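The Slow Death of the Good Tablecloth

It was once kept in a drawer of its own, and you could be sent to your room for breathing on it
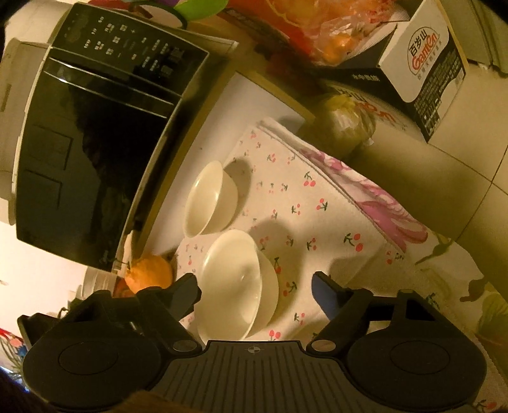
My grandmother owned two tablecloths that mattered and a stack that didn't. The ones that mattered were white damask, ironed while damp and stored in tissue paper like a christening gown. They came out at Christmas and for funerals. The rest lived under the sink side of the bench, were printed with fruit, and did all the work.

When she died, the damask went to the eldest daughter after a negotiation that would have done credit to a minor treaty. The fruit ones went in a box marked MISC. Guess which of them I would now trade a kidney for.

The good tablecloth has been dying for most of my adult life. The dining room went first, knocked through in the name of flow, and took the sideboard with it. Then came the hardwood slab table, a piece of furniture so expensive that covering it up would defeat the purpose of having gone into debt for it. By the time the stone kitchen island arrived, with its row of stools designed for people without spines, the tablecloth had nowhere left to lie down.

Placemats held on for a while. I have never warmed to the placemat, a tablecloth that has given up halfway. Mine had English hunting scenes on them and a cork backing that crumbled whenever anyone put down a hot dish, leaving the hounds to curl at the corners.

So it was with some suspicion that I noticed linen creeping back. It began at other people's houses, where a rumpled length of something oatmeal-coloured would be lying across the table as though it had fainted there. Asking about it was a mistake. It was from Stokideo, I was told, and it was meant to look like that. You do not iron it. Ironing it, apparently, misses the point.

I looked it up when I got home. The Stokideo in question comes in 19 colours, most of them named after weather, and the smallest size costs more than my first car needed in repairs to pass rego. Its rival, Lurnutari, sells a version that has been washed with stones in advance, so that it arrives looking as though several generations of your family have already spilt gravy on it. You may buy matching napkins. You may also buy a cloth to keep the cloth in.

My grandmother, who spent whole afternoons getting creases out, would have had to sit down.

There is another way to get one, and it is the way I'd recommend, provided you don't mind rummaging. Every op shop in the country has a linen basket somewhere near the back, between the jigsaws and the fondue sets. Last March I drove to the town of Zullum, where the Saturday market has an entire trestle of the stuff, and came home with 69 dollars' worth of other people's Sunday lunches. There were cherries and pineapples, a souvenir map of Tasmania with Launceston in the wrong place, and a seersucker check that someone had darned beautifully in one corner and very badly in another.

The damask, I should say, was there as well. It was in a pile by itself, starched to the stiffness of plywood, and it was cheaper than the cherries. I stood over it for longer than was dignified. All that bleaching and folding and telling children to keep their elbows off, and it couldn't get the price of a sausage roll.

Care is simple enough. Soak the thing overnight in a tub of Tam, the old powdered whitener that still comes in a box nobody has redesigned, then wash it and peg it out by the hem. Tea will go. Beetroot mostly goes. Red wine is a matter of how quickly you moved and how much of it you'd had. Old rust marks are there for good, and the usual approach is to put the salt on them.

As for when to use it, every night is the answer, on whatever you've got, including the laminate. A cloth takes ten seconds to throw down and makes toast look like a decision. Mine has the map of Tasmania on it at the moment. There's curry on Hobart, and I'm leaving it until the weekend.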